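Casgate Makers Board > Automation > Standards and shop practice
Thread: House rules for handheld gripper sessions, what are you all using?

nestw
Posted 7:40 pm
OK so I've been asked to write the rules for our handheld gripper work at Stanow and I'd love a sanity check before they go out. We do soft goods, mostly clothes and bedding, all in people's own homes. Right now everybody has their own habits and it shows in the data. One person starts with the fingers closed, the next starts with them wide open, and somebody (me, in April) did a whole batch with a dirty lens.

My draft is one page. Wipe the lens and check the finger pads before every session. Start each take with the fingers fully open. Free hand stays out of the way unless the task calls for two hands. Stop if anybody else walks in. And no tidying the room first, beyond stuff you could trip on.
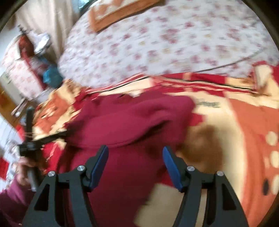
That last one is the rule I expect to get yelled at for. I feel pretty strongly about it though! If every bed is made up like a hotel, the policy learns hotel beds and then falls apart on a regular house.

rocha_bench
Posted 7:58 pm
Yelling as requested, lol. I'm fine with mess but "no tidying" is too loose. Anything with a name or an address on it goes in a drawer before you start. Family photos too. We had to throw out 41 takes over one envelope and I'm still sore about it.

nestw
Posted 8:03 pm
Ouch. Yeah, fair, adding that. How do you word it so people don't use it as an excuse to clean the whole room?

rocha_bench
Posted 8:11 pm
"Remove personal documents and photos of people. Leave the rest." That's the whole line.

asnakech_a
Posted 8:26 pm
Asnakech Admasu here, I did safety sign-off at Zinance for a while. Please put cables in there. Blankets and cables together are a bad mix, you pull one and the other comes with it and there goes somebody's lamp. Ours said no live cable within reach of the item being handled, unless the cable is the task.

I'd also drop "fully open" for the start. We went with a marked start width and our calibration got a lot steadier. Fully open drifts as the screws loosen up.

nestw
Posted 8:34 pm
Hmm, I disagree on the start width. Fully open is something a tired person can do without looking. A marked width means they're squinting at the fingers on every single take, and we did 702 of them last month.

asnakech_a
Posted 8:41 pm
Then tighten the screws on a schedule and write it down. I can live with fully open if somebody is checking the hardware. I can't if it's "whenever it feels wobbly."

nestw
Posted 8:44 pm
Every 17 sessions? That's how often we swap pads anyway.

asnakech_a
Posted 8:50 pm
Sure, put it on the pad swap log so it gets done.

quiltlegs
Posted 9:15 pm
Lurker, I just do the sessions. Could the rules please say how long before you get a break? My wrist is toast by the end of an evening and I get sloppy and rush the folds. I've done 1384 takes and I bet you could spot the tired ones from across the room.

rocha_bench
Posted 9:22 pm
+1, we stop at the half hour. Should be in the rules and not left up to whoever's running it.

nestw
Posted 9:31 pm
Going in tonight, half hour and then hands off the tool. Still not sold on the cable one for bedrooms, every bed I've seen has a phone charger on it. Maybe "unplug it and leave it where it is"?

asnakech_a
Posted 9:37 pm
Unplugged is OK by me. Post the new draft when you've got it and I'll read it over.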